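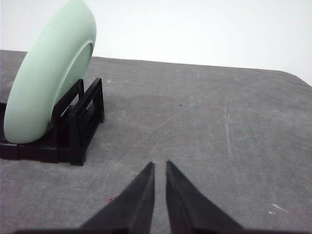 Hedum Everyday Plates

Sisay has been firing the Hedum line for years, and we still get excited when a new crate comes in. It's plain stoneware for people who eat at home a lot - toast, noodles, a roast on the good nights - and it stacks beautifully.

The dinner plate holds 130 ml of sauce before anything reaches the lip (we tested, with gravy!). The low wall is just right for chasing peas, and the foot is wide enough that a toddler has to work to tip it.

Item code: 201
Sold: singly or in fours
Dishwasher: yes, top or bottom
Microwave: yes
Oven: up to 100 °C, for warming only
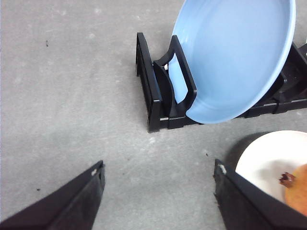 Drernico wrote in to say the older Hedum plates scratched under steak knives, and asked whether the new ones do too. Much less! The glaze was changed in July, and gray knife marks now come off with a little baking soda and a damp cloth.

Colors are mixed by hand, so two batches may differ a touch. If you're adding to a set, put the batch letter in your order notes and we'll match it as closely as we can. The Vikton bowls use the same glazes and nest inside the dinner plates.

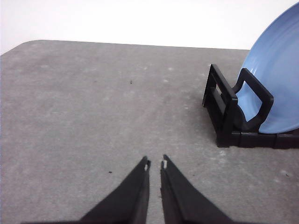 Hedum at home

Orders leave the Sisay warehouse by 3 p.m. Chipped on arrival? Send a photo and we'll replace it.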